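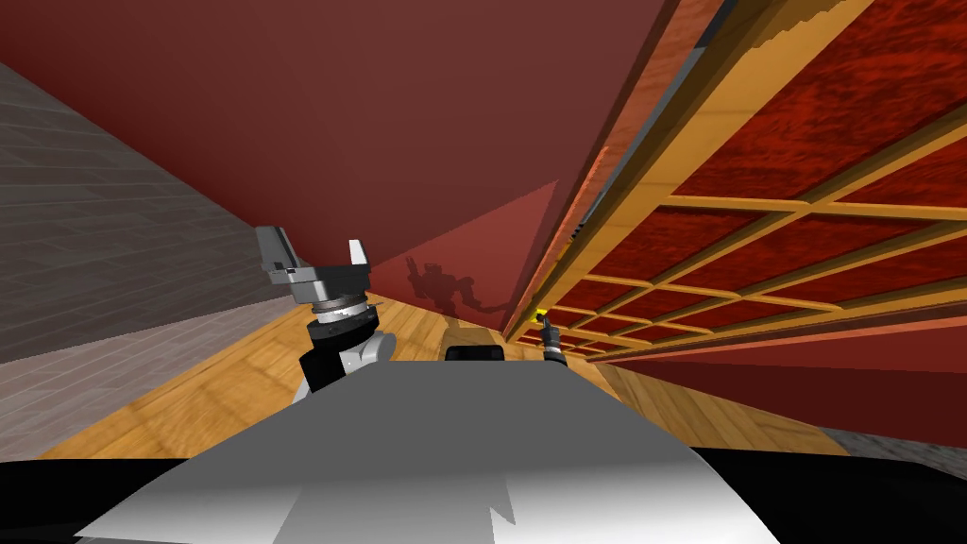
Figure 6.1 Two robot arms in a computer-rendered interior.

Chapter 6
Saving and Restoring Player Progress

Key terms: checkpoint, manual save, autosave, save slot, version tag

6.1 Introduction

A game that lasts longer than one sitting must store the state of play and return the player to it later. Chapter 5 treated the inventory as a list held in memory. In this chapter the same list is written to a file, read back, and checked for errors.

Three methods are covered. A checkpoint stores progress at places chosen by the designer. A manual save stores it when the player asks. An autosave stores it at fixed times or after certain events, such as the completion of a quest. Many games combine these methods, and the combination affects how willing players are to take risks.

The worked project for the chapter is Birasard, a small exploration game in which the player gathers materials and repairs a harbor town. Its world contains 442 objects that can be changed by the player. Of these, 291 are stored in every save file. The remainder are rebuilt from the map when the game loads. Students should have the Pernex editor installed and the exercise files from Chapter 5 open before they begin Section 6.2.

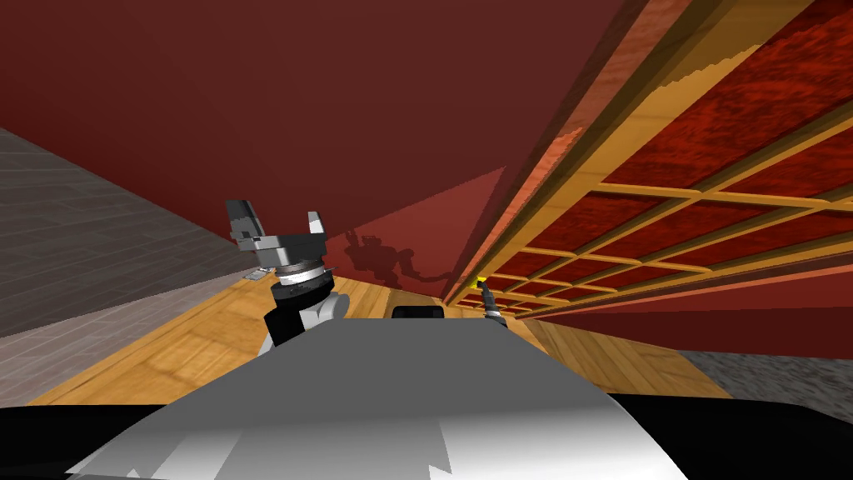

One student who tested an early draft of the Birasard exercises wrote that a single save slot "made me afraid to try anything, so I stopped exploring the harbor and just did the quests in order." The comment is taken up again in Section 6.4, where a second and third slot are added.

6.2 What Belongs in a Save File

A save file should hold the smallest set of values from which the game can be rebuilt. For Birasard these are the player's position, the inventory, the quest log, and the state of each stored object. Sound settings and key assignments are kept in a separate file, as they apply to every slot.

Each save file begins with a version tag. The loader reads the tag first and refuses any file whose version it does not recognize.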